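Communiqué : Mondiment déballe ses cartons et ouvre ses bureaux en décembre

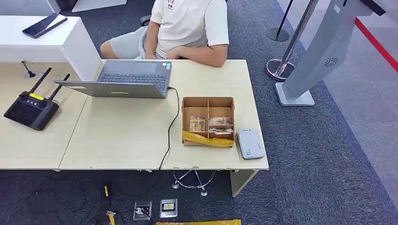 Ça y est, on s'installe ! Après des semaines à travailler chacun dans son coin (moi, c'était la table de la cuisine), je suis ravie de vous annoncer que Mondiment ouvre ses nouveaux bureaux en décembre, au 7 de la rue Quansah, juste derrière l'ancien dépôt Zamard.

Je vous préviens, on n'a pas cherché le grand luxe. Pour le mobilier, on a gardé nos vieux bureaux en bois clair, collés deux par deux, avec leurs bords ébréchés et tout ce qu'ils ont vécu. Un routeur, un portable, un carton à compartiments encore à vider, et la journée peut commencer ! Les câbles attendront un peu, on les rangera quand chacun aura choisi sa place.

L'atelier Tarnolix nous rejoint dans les mêmes murs et partagera avec nous l'accueil et la salle de réunion. On se croisait depuis longtemps, alors autant partager aussi la cafetière.

Côté pratique, l'accueil sera ouvert au public tous les après-midi de 2 h à 4 h (14 h à 16 h pour les puristes). Passez nous voir, posez vos questions, même s'il reste deux ou trois cartons au milieu !

Journalistes et voisins curieux, les visites se demandent directement à l'accueil.

Contact presse : Mondiment, service communication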